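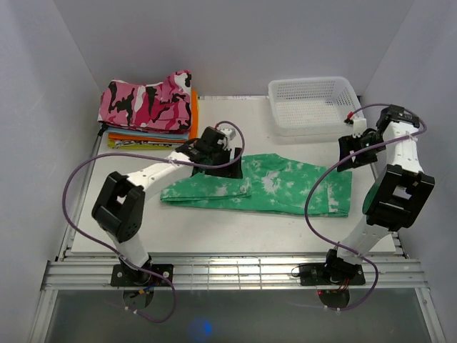 Finn Vogler meinte neulich am Telefon, man könne ein Kleidungsstück doch gar nicht lieb haben, das sei Stoff, und Stoff gehe eben irgendwann in den Sack. Ich habe erst gelacht und dann den halben Abend darüber nachgedacht.

27.03.2024 - von Aroha Kerslake

Suche Suchbegriff eingeben Suchen

Bei uns daheim wurde nämlich nie etwas einfach so weggegeben. Meine Großmutter hatte eine Truhe im Flur, darin lagen die Sachen, die »noch gut« waren, und noch gut war eigentlich alles. Ich habe ihre Strickjacken getragen, als sie mir bis zu den Knien gingen, und ich trage eine davon heute noch, wenn ich im November die Fenster putze (fragt nicht, warum ich das immer im November mache, es hat sich so ergeben).

Nun ziehen wir bald um, in eine Wohnung mit genau einem Schrank, und ich sitze seit 3 Wochen abends auf dem Schlafzimmerboden und sortiere. Am Anfang ging es flott, Bettwäsche, Schals, ein Mantel von Soller, der mir nie gepasst hat und den ich trotzdem durch zwei Wohnungen geschleppt habe. Dann kamen die T-Shirts. Lauter Sommer, lauter Leute! Eins habe ich bei einem Straßenfest gekauft, an einem Stand, an dem es wunderbar nach gebrannten Mandeln roch, und ich weiß noch, dass ich mir vom Wechselgeld gleich eine Tüte geholt habe.

Acht Stück dürfen bleiben, habe ich mir vorgenommen. Im Moment sind es deutlich mehr, und der Stapel »vielleicht« wandert jeden Abend vom Bett auf den Stuhl und morgens wieder zurück. Was wirklich gehen muss, bringe ich in den Laden von Frau Núñez, die nimmt alles, was gewaschen ist, und sie faltet so schön, dass ich meine eigenen Sachen am liebsten gleich zurückkaufen würde.

Finn hat übrigens gestern noch einmal angerufen. Ob ich den Mantel noch hätte.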